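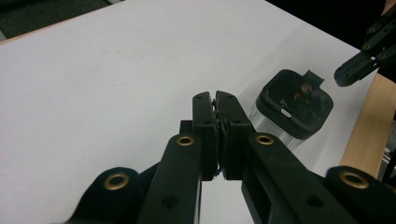
*Closed, with a thin strip of dark padding between the fingertips.*

The first thing she wants me to do is say the name of the bus stop out loud. I get it wrong, she says it back properly, I try again, and by the third go we are both laughing and the driver of the Trusach bus has opened his doors for nothing.

She is the bus stop woman, as half of Graltalbridge now calls her, and for two years she has been pushing the town council to put Gaelic names on its stops and timetables beside the English ones. In February the council agreed to it for the whole of the Trusach route. That means 22 stops, and she can recite every one.

"I didn't grow up speaking it," she tells me over soup. "My gran did, and she only used it for counting and for telling off the dog. So I knew my numbers and I knew how to say get down from there!"

She started lessons at 41, in the back room of the Aketti café, with seven people and one textbook between them. The idea came out of a homework exercise. They'd been asked to look up where local names came from, and she found that her own stop, plain old Millend on the sign, had been written down quite differently on an estate map.

"I went home on the bus that night reading every sign and thinking, what were you before? I couldn't stop. I was a nuisance to sit next to."

A petition followed, and it reached 164 signatures. Not everybody was pleased. Letters to the council asked why Gaelic should go up when more people in the town speak Polish at home, and I put that to her, expecting a sigh. She lit up instead.

"It's a good question! I'd love Polish on the timetables, I've said so at meetings. The names are a separate thing for me, they were here on this ground already. But a timetable is there to be read, so print it in whatever people read."

And the cost? The council will change each sign only when it wears out, which she thinks is fair, if slow. The spellings were the harder fight. Eleven of the names had more than one old form, and the class argued over a single accent for most of an evening.

"Best evening we ever had," she says. "People were standing up."

The first new signs are due in July, starting at the Trusach end. She plans to ride the whole route that day, there and back, getting off at every one that's been done.

*This interview first appeared in the spring issue of Văn.*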